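We're looking for one kind, steady person to run the kitchen and dining room at Zindomo, our guest and retreat house up the hill from the old mill pond. If you've ever stayed behind after a big family meal because you truly like putting the room back in order, please keep reading, and please forgive the length. We tried to write a short advertisement and found we had left out most of what matters.

## Kitchen and dining room keeper

**Hours:** 30 a week, mostly mornings and early evenings
**Start:** June, or a little before if you're free
**Reports to:** Ayanda Steyn, house manager
**Lunch:** yes, every shift, sitting down

### A bit about the house

The house was built in 1955 as a summer home for a family with a great many cousins, and it still feels like it. The dining room is long and bright and faces the orchard. The kitchen is behind it, through a swinging door that sticks in damp weather, and between the two there's a small pantry room that we all call Rasholm, after the brass plate somebody screwed to its door long before our time. You will hear "it's in Rasholm" several times a day, so we may as well get you used to it now.

People come to us for quiet weekends, choir rehearsals, quilting weeks, a reunion now and then, and one very cheerful group of retired mail carriers who have booked the same week every spring for as long as Ayanda has been here. They eat well. Getachew Negussie cooks, with Teresa Sobczak baking on the days we have a full house, and neither of them needs help with the food itself beyond the odd bowl of potatoes. What they need – what we all need – is a person who looks after everything the food is served on, in, and next to.

For the last nine years that person has been Anneliese Stöcker. She is moving to be near her grandchildren, and we are happy for her and a little lost. She has offered to stay on for two weeks to show the new keeper the ropes, and we'd urge you to take every minute of it.

### What the work is

Mornings begin at 7:00. You'd unlock the dining room, open the curtains, set out the breakfast things and get the coffee table going (that's the table where the coffee stands, we do realize the name is confusing). Breakfast runs until half past nine. After that comes the washing up, which is the heart of the job, and then the room is put back together for lunch or closed up until evening, depending on who's staying.

Here is the list Anneliese wrote out for us, more or less in her order:

- Wash, dry and put away the dishes after each meal. We have a machine for the glasses and the big white serving pieces. The colored plates are done by hand.
- Look over each plate as it goes back on the shelf. Chipped ones go in the box under the sink, and you don't need to ask anyone first.
- Keep the snack baskets and trays filled and tidy.
- Wipe down tables, chair backs and the windowsills. The sills collect crumbs in a way none of us can explain.
- Launder the cloths and napkins, and iron the good ones.
- Check the pantry at the end of the week and give Getachew a note of what's low.
- Set the evening tables, with name cards when a group has asked for them.
- Take out the compost. There are two bins, and the far one is for peelings only.

There's a bit of lifting in it. The crates of plates are heavy when full, and the dining tables get moved around for the quilters, who like them in a horseshoe. We always do the tables in pairs. If lifting is hard for you, tell us and we'll work out who does what.

### The plates, and why we go on about them

Our everyday plates are a mixed family of colors, and guests get attached to them. We've had a grown man wait patiently in line for a particular yellow one to be dried. They came to us in batches over the years, some from a potter in the next valley and some from the closing sale at the Golob tearoom, and when one breaks there's seldom another quite like it.

So we wash them gently and we stand them up to dry instead of stacking them damp. Racks with pegs do this nicely. You lean each plate against its own pegs, leave a little air between one and the next, and go have your tea. Then a last wipe with a dry cloth, and up they go onto the open shelves. Anneliese likes to keep the colors mixed on the shelf. Teresa would prefer them sorted. You'd be the keeper, so the casting vote will be yours and we'll all live with it.

### Snacks, baskets and trays

Between meals our guests like to nibble. There's always something out in the afternoon: packaged snacks in a basket, candy bars or cookies on a tray, fruit in the blue bowl. We try to keep an eye open for things people haven't had before, and a good part of it comes from Wekora, the little import grocery in town, where Zewditu Degefa used to work before she joined us in the office. She still has a nose for what's new on their shelves, and groups have been known to write to us afterward asking for the name of some candy bar they can't find at home.

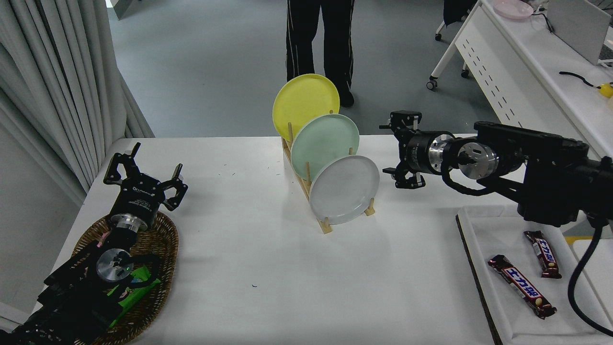
The keeper's part in this is simple and rather pleasant. Go around at two o'clock and again at four, take away empty wrappers, fill whatever needs filling, and straighten things so that the table looks as though someone cares about it. Baskets are for light things in bags, trays are for bars and anything that would sink to the bottom and be forgotten. If a guest has an allergy you'll find it on the sheet inside the Rasholm door, and we ask you to read that sheet every single day, even when you're sure you know it.

You'd have a small budget for this, and you're welcome to spend it according to your own taste. Bring us the receipts and tell us what went quickly.

### Who might enjoy this

You don't need a certificate or any restaurant background. Anneliese came to us from a fabric store. It does help if you've kept some kind of shared room in order before, whether that was a church kitchen, a school lunchroom, a daycare, or a house with a lot of people in it.

We think you'd be happy here if you notice things. A wobbling chair, a guest who hasn't found the tea, a tablecloth that's been put on inside out. You should be comfortable working alone for an hour or two with the radio on, and comfortable also when forty hungry singers come through the door ten minutes early. You'll need to be able to stand for a good part of the shift. A driver's license is handy, but the number 4 bus stops at the bottom of our lane, and Zewditu rides it most days and will gladly show you the shortcut through the orchard.

English is the language we work in, though you'll hear several others in the kitchen, particularly when something has boiled over.

### What we offer

The pay is $198 a shift on full days, and half days are paid at half that, with the evening set-up counted as a half day even when it goes quickly. You get paid holidays, a proper break in the middle of every shift, and two closed weeks in winter when the house is empty and so are we. Those weeks are paid as well.

Aprons are provided and washed here. Shoes are up to you, but please make them shoes with some grip, as the kitchen tile is old and smooth. There's a locker in the back hall, a hook for your coat, and a chair by the orchard window that has been the keeper's chair for longer than anyone can remember. We eat lunch together at half past one, whatever Getachew has made, and the conversation is mostly about tomatoes from spring through fall.

We do ask for one weekend in two. The schedule is posted a month ahead, and swaps are fine so long as Ayanda hears about them before the day itself.

### How to apply

Please write us a letter, by hand or typed, a page or so. Tell us about a kitchen or a dining room you've known well and how things were kept there. It can be your grandmother's, or a place you worked, or the one you stand in every evening now. We learn more from that than from a list of past jobs, though you may of course send the list too. Add a phone number and the hours when you like to be called.

Send it to Ayanda Steyn, Zindomo, P.O. Box 2073, or drop it through the slot in the green door any day before four. If we think it could be a good match, we'll invite you for a morning. You'd come at 9:00, have breakfast with us, and spend a couple of hours washing up alongside Anneliese so you can see whether you like it. That morning is paid, whichever way things go afterward.

Everybody who writes will get an answer. It may take us a week or two, as Ayanda answers them all herself and she does like to answer properly. If you have a question before you apply, telephone the office between ten and noon and ask for Zewditu, and let it ring a while, because she may be out in the dining room borrowing a cookie.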